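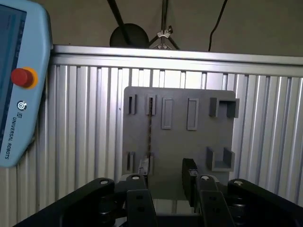 Javasent desktop strip-down group, minutes of the meeting held in the upstairs room at Drirkotholm, 29 April 2026. I'm doing the minutes again as my handwriting lost the argument last time and I've now been given the laptop. We began with the bench, which took much longer than anyone had planned for. The trouble is small screws. Put one down near that ribbed aluminum and it will find a groove, and then you're chasing it along with a fingernail while everyone else waits. Same goes for the groove along the front of the thick rail at the back, where I have personally lost two. We agreed that screws go in a lidded pot the moment they leave the case, and the pot sits on the shelf behind you and never on the aluminum. Marta offered yogurt pots. We said yes to yogurt pots, washed ones please.

Present: Setareh Shokri (chair), Aurelio Benítez, Marta, Little Tom, Big Tom, Ingrid, and me. Apologies from Pauline, who is moving house and has my sympathy.

Minutes of the last meeting

Read and agreed, with one fix. I'd written that we would take "any old towers" from the Nedoneck school and what we said was any towers with the side panels still on. Sorry! It does matter, the ones that come without a panel have usually been stored on their faces in a cupboard and are full of chalk and staples. Corrected in the folder copy.

Matters left over from January

The shelving came. It is up, it is level, and it's a bit deeper than the drawing said, so the door now opens to where it touches the bottom shelf and stops. You can get a tower through if you turn it. Big Tom wants to move the whole unit along by a hand's width, and we all said fine, but empty it first. He will do that before the next delivery.

The label printer is still out of tape. I said I'd buy tape in January and I didn't. It's on my list again, properly this time.

The floor mat question is closed. We kept the old mat.

Where we are with the Nedoneck machines

Setareh went over the numbers. We said we'd take 234 desktops from Nedoneck across the year, in batches, and the first batch of 50 is what's in the room at the moment. Nothing has gone out the door yet in finished form, and that's as it should be – the plan was always to open them all, see what we have, and only then start building good ones out of it. There was a bit of grumbling that this means looking at a wall of half-open towers for weeks. There was also a bit of grumbling about the dust, mostly mine.

Little Tom asked if we could take them in smaller batches. Setareh said she'd asked that already and the school would like its corridor back.
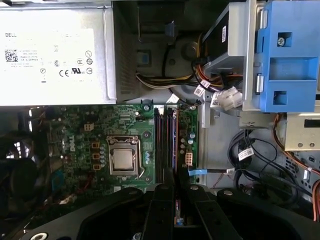
Order of work inside the case was the big item, and I'll try to get it all down as we're going to print it and stick it up. Up to now each of us has been doing it our own way, and when somebody takes over a half-finished tower they can't tell what's been touched. So, one order for everybody. Read the labels and write down what they say, with everything still in place. Then unplug, then drives, then memory, then the power supply if it's coming out at all. Aurelio wanted drives before anything gets unplugged and we talked him round, pointing out how the yellow, black, orange and red wires run from the supply over toward the drive end and that white multi-pin connector sits right by the bay, just where your knuckles want to be. He gave in with good grace. The blue bracket with the optical drive comes after that. Please keep the silver screw near the top of it with its own machine, don't throw it in with the general ones, I have a whole jam jar of general ones and no way of telling what any of them belong to.

A few smaller points came out of this and I'm putting them here in the order people said them, which wasn't a very sensible order.

The white label on the power supply gets copied onto the sheet before the tower moves anywhere. The print on it is tiny. Ingrid brought a magnifier from her sewing box and we'd like to keep it, if she'll let us. She's thinking about it.

Barcode stickers on drives stay on. I know it's satisfying to peel them, I've done it myself, but then the number's gone and the sheet is useless.

The lever beside the processor is to be left alone. We aren't taking processors out in this batch, full stop, and if you think one needs to come out then leave a note on the tower and put it on the bottom shelf.

Cable ends with tags on: leave the tags on. Thin light-blue data cables go in the shoebox marked DATA and everything else goes in the shoebox marked OTHER, until OTHER gets full and we have to have this conversation properly.

Big Tom asked about cleaning and whether it goes first or last. We went round on this a while. I wanted it first (dust, see above), Marta wanted it last, and in the end we settled on both, a quick brush when the panel comes off and a proper clean when the drives are out and you can get at the corners. Soft brush only. The stiff one is for the floor, and I've written FLOOR on it in marker.

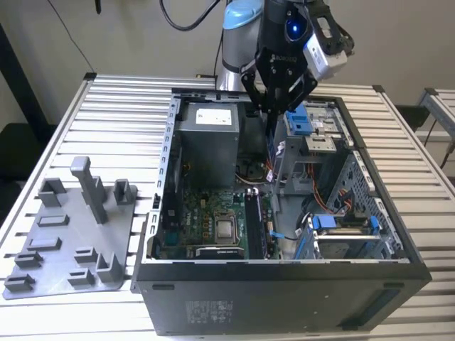 Aurelio Benítez asked for it to go in the minutes that he'd like every tower laid on its side with the open face up before anyone so much as touches a latch, and he'd like it said as a rule and not as a suggestion. He's had one slide on him while it was standing and he doesn't want to do that again. He also thinks we should all turn them the same way round, with the board toward you on the left and the drive cage on the right, so that the printed sheet matches what you're looking at. Nobody had anything against it and it was agreed on the spot. I'll add a little arrow to the sheet.

Ingrid then pointed out that with a tower lying down you run out of elbow room fast, and where is the side panel meant to go? Until now they've been leaning against whatever was handy. Two fell over last time and made a noise like the end of the world. We're going to try standing them in the old record rack from the back stairs – if they fit – with a strip of masking tape on each and the same number as on the tower. Marta will measure the rack.

The sheet itself

We passed round my draft. Comments, all fair:

Too many boxes.
No space to write that a machine was passed on to someone else halfway through.
"Condition" means nothing unless we say what the words are. We picked three: good, parts, no. Little Tom would like "maybe" as well. He was outvoted but I've left a wide margin, so do as you like with it, Tom.
The number goes at the top right, big enough to read when the sheet's folded.

I've got 600 sheets' worth of paper in the cupboard, so please don't anyone buy more. Revised draft to Setareh before it gets copied.

Money

We have 2,000 set aside for the year and we've spent very little of it so far, mostly on the shelves. Requests heard tonight were for a second decent screwdriver set (yes), better light over the left-hand end of the room (yes, Aurelio to look at what there is), a proper padded stool (next time, bring a price), and biscuits (no, bring your own, we've been over this).

There was a longer chat about whether to buy new drives now or wait until we know how many of the old ones are any good. I was for waiting. Setareh was for waiting. Big Tom thinks the price will only go up and he may be right, but we don't yet know how many machines we'll be building, so it's waiting for now and back on the agenda once the first batch has all been opened.

Raju

For Pauline and anyone else who's missed it, Raju is the name we've given the finished machines, after the shop that used to be downstairs. Marta has drawn a sticker. It's lovely, green with a sort of leaf, and the only quarrel is about size. She had it at the size of a saucer. We've asked for something nearer a matchbox so it'll go on the front without covering the vents. First ones by the next meeting.

Setareh would like every Raju machine to go out with one printed page that says what's inside it in plain words, how to turn it on, and a number to ring. Ingrid will write that, I'll check the spelling, and we'll try it out on Ingrid's sister, who has promised to be difficult.

The room

Last bit, and we were all getting tired by now. Clear the bench when you finish, even if you're back the next morning. Cables off the floor by the door. Coats on the hooks, not over the towers. Mugs stay on the windowsill side, please – Big Tom, that's you, and he has said I can put his name to it.

The key goes back in the tin. It wasn't in the tin last time and two of us stood in the rain for a good while, and I'd rather not write any more about that in case I get cross again.

Things people said they'd do

Me: tape for the label printer, revised sheet with arrow, copying once Setareh has seen it.
Setareh: ring the school about when the second batch can come.
Aurelio: the light, and the screwdriver set.
Big Tom: move the shelves.
Marta: yogurt pots, measure the record rack, smaller sticker.
Ingrid: the plain page, and a decision on the magnifier.
Little Tom: sort my jam jar of screws, if he's serious, and he says he is.

Next meeting same room, date to be settled once Pauline has her boxes unpacked. I'll send a note round.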